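Brovov Opens Orders for Medach Two-Arm Cloth Handling Kit

28 June 2026 - Brovov today opened orders for Medach, a two-arm bench kit for laboratories and small integrators that work on the handling of towels, napkins, garments and other soft goods. The kit is sold as a set of parts with assembly instructions, control software and a starter library of cloth tasks. First units ship in August.

Medach is built around a pair of small arms mounted at the front of a white work surface. Both arms bolt to one aluminum extrusion rail through separate mounting plates, so the distance between the bases can be changed with a hex key. After a base has been moved, the operator runs a calibration routine that takes 6 minutes and does not require a printed target.

Each arm ends in a two-finger gripper with flat, tapered fingers. The shape was chosen for picking up a single edge of fabric from a flat surface, a step that blunt or heavily padded fingers handle poorly. Fingers are a wear part and can be changed without removing the wrist. A small camera at the wrist looks along the fingers and gives the control software a close view of the cloth edge. A second camera, fixed to the enclosure, covers the whole work surface.

"Most of our early users had two arms already, but the arms did not share a clock or a coordinate frame," said Liliana Vitale, product manager at Brovov. "They spent weeks on that before they folded anything. We ship it as one system and the timing is set at the factory."

The starter library covers four tasks: edge pickup, two-point hold, half fold, and transfer to a bin. Each task is supplied as an editable script together with a set of recorded runs. Users can record their own runs by guiding the arms by hand or from a second pair of arms, sold separately.

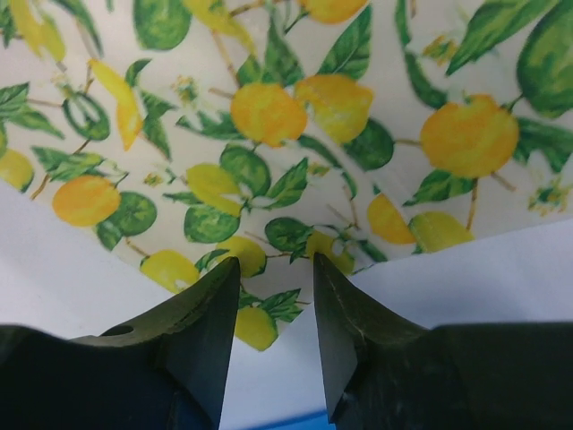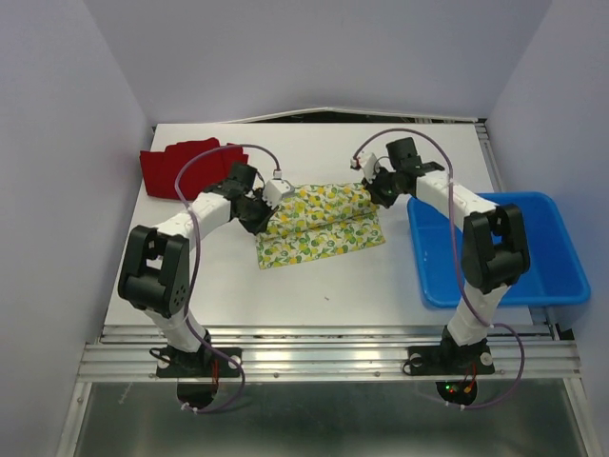
Medach handling a lemon-print cloth: wrist camera view (first) and the full bench with both grippers on the cloth (second).

Pretesting was carried out by Dristidard, a contract test house that also wrote the acceptance procedure included with each kit. The procedure consists of 50 pickup attempts per arm on cloth supplied by the customer. Results are logged by the software and can be exported as a plain text file. Brovov recommends repeating the procedure after any change of fingers and after any change of fabric weight.

"We asked for patterned cloth to be part of acceptance," said Gerardo Tedesco, test engineer at Dristidard. "A busy print gives the vision software many edges that are not the edge of the fabric. A plain white towel on a white table is hard for the opposite reason. A customer should run both before signing off."

The enclosure has pale walls on three sides and is open at the front for loading. It is shipped flat and can be left off where the bench already has controlled lighting, although the fixed camera then needs its own support. Bins and sample fabrics are not part of the base kit.

Known limits are listed in the manual. Medach is not rated for wet fabric, and the two-point hold is not supported for pieces heavier than 379 grams. The arms must be stopped before anyone reaches into the work area. The software runs on Linux only. Support for a third camera is planned - no date has been set.

Orders are handled by Brovov directly and by its distributor, Mancuso, which also stocks spare parts. A set of replacement fingers for both arms is priced at $297. Pricing for the full kit depends on the enclosure and the support plan and is given on request. Existing customers with single-arm Brovov benches can ask for an upgrade quote from Sang Đoàn in technical sales.

Recent releases
Mancuso Named Distributor for Brovov Bench Products
Brovov Updates Calibration Software for Single-Arm Benches
Corrado Galli Joins Brovov as Head of Controls
Application Note: Choosing Finger Shapes for Thin Fabric

Press contact: Brunello Bellini, Brovov | © 2026 Brovov. All rights reserved. | Back to top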